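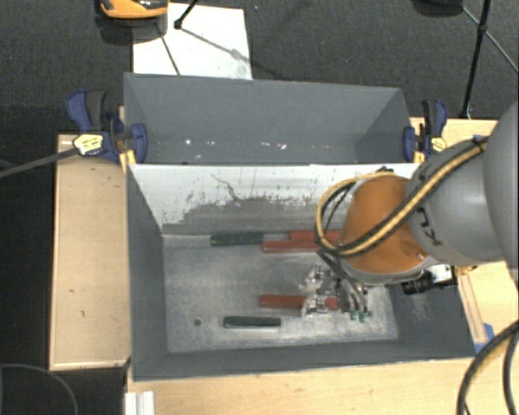 Flindiswood loop in winter: clockwise or counterclockwise?

Search this forum Advanced search Go

Started by bootsandbiscuits, 16 Dec 2020

bootsandbiscuits wrote:

Hello all, and I hope everybody is keeping well and getting outside when they can. I've been reading this board for years and hardly ever post, so be gentle with me. My sister and I are hoping to walk the Flindiswood loop between Christmas and New Year. We did it in September a few years back, in shorts, with blackberries all along the lower lane, and it was one of the nicest days I can remember. Winter is another matter and I know it.

The guidebook sends you clockwise, up through the woods first and then out over the moor to the big cairn, and down the long ridge to finish. My sister thinks we should flip it and go up the ridge in the morning while our legs are fresh. I like the woods as a gentle start (I'm a slow warmer-upper, always have been, and I need a good half hour before I'm fit to talk to). Does it make a real difference? We're both in our sixties, I'll be 65 in spring, and we walk most weekends, but we're steady more than speedy.

Also, is the footbridge below the old sheepfold back in? I heard it was damaged in the fall.

peatbog_polly wrote:

Oh, welcome out of the shadows! Lovely to see a new name on here.

Clockwise, every time, and I'll tell you why. The moor section between the top gate and the cairn is the wettest ground on the whole walk, and if you go the guidebook way you reach it late in the morning, with plenty of daylight left to pick your way around the worst of it. Do it in reverse and you're hopping between tussocks at three o'clock with the light going and your feet already tired from the ridge. I went in up to the thigh up there one January and had to be hauled out by my husband, who laughed so much he nearly came in after me. I still love the place, mind you. There's a golden sort of color to the grass in winter that you don't get any other time.

The bridge is back. We crossed it two weeks ago. The handrail is only on the one side for now.

longwayround wrote:

I'm going to disagree with Polly, which I do with great affection and I think she's used to it by now.

Counterclockwise in winter. The top of the ridge has that slabby stretch where water runs across the path, and on a cold day it glazes over. Going up ice is a nuisance. Going down it at the end of a long day, when your knees have started complaining and you're thinking about your supper, is how people get hurt. I'd much rather have wet socks than a broken wrist, and I've had both. Get the ridge out of the way, eat your lunch tucked in behind the cairn, and then the woods are a kind and sheltered way to come home. Even if you finish by flashlight, it's a wide track and you can't go far wrong on it.

As for daylight, if you start at eight you'll be across the bog well before three, Polly! I don't know what time you people get out of bed.

peatbog_polly wrote:

We get out of bed at a civilized hour and have a cooked breakfast, thank you very much.

I'll give you the slabs if there's been a hard freeze. But it's been so mild and soggy that I'd bet on mud over ice, and in mud I want my daylight on the moor. There's also a grassy way around the slabs on the left as you come down, a little trod that leaves the main path by the leaning fence post. It adds hardly anything.

Takagi_tent wrote:

Can I put in a word for neither? If it's properly wet, skip the moor altogether. Go up through the woods to the top gate, turn right along the wall, and drop back down the quarry track. You still get the view from the wall corner, and to my mind it's a better view than the one from the cairn, where half the time you're standing inside a cloud eating a damp sandwich. I know that's heresy on this board.

(Before anybody asks again, the user name is after my old Takagi tent, which has now kept the rain off me for 33 nights and let it in for one.)

longwayround wrote:

It is heresy, and the quarry track is a dreary trudge. All that loose stone, and the wind comes straight up it. I'd sooner go home.

mildmannered_mo wrote:

I've quite a soft spot for the quarry track! There were ravens there last winter, tumbling about and making the most wonderful croaking noises, and I stood so long watching them that my tea went cold. So put me down with the heretics.

Something more practical, since footwear always comes up sooner or later. If you do cross the moor, wear gaiters, the knee-high kind. I wear a pair from Vitine that cost me 40 dollars in a sale, and they've been through 3 winters of being pulled on and off with muddy hands. The buckle on the left one is a bit stiff but it has never let go. And take a pole each. You want to prod before you step, especially anything bright green.

bootsandbiscuits wrote:

Well, you are all so kind, and I had no idea I was starting a quarrel! I read the whole thread out to my sister over the phone and she's delighted with longwayround, naturally, and wants it written down somewhere that she was right.

We've talked it over and I think we'll look at the forecast the night before. If there's a freeze we go her way, ridge first. If it's mild we go clockwise, early start, with Polly's grassy way down by the leaning post. I have gaiters someplace in the hall closet, and poles too.

One more question and then I'll leave you in peace. Where do people park now that the verge by the chapel is coned off?

peatbog_polly wrote:

There's a pull-in just past the second cattle grid, room for a handful of cars. Please don't use the gateway opposite, the farmer needs it.

longwayround wrote:

Pull-in fills up early over the holidays. Eight o'clock start, as I said. Tell your sister hello from me.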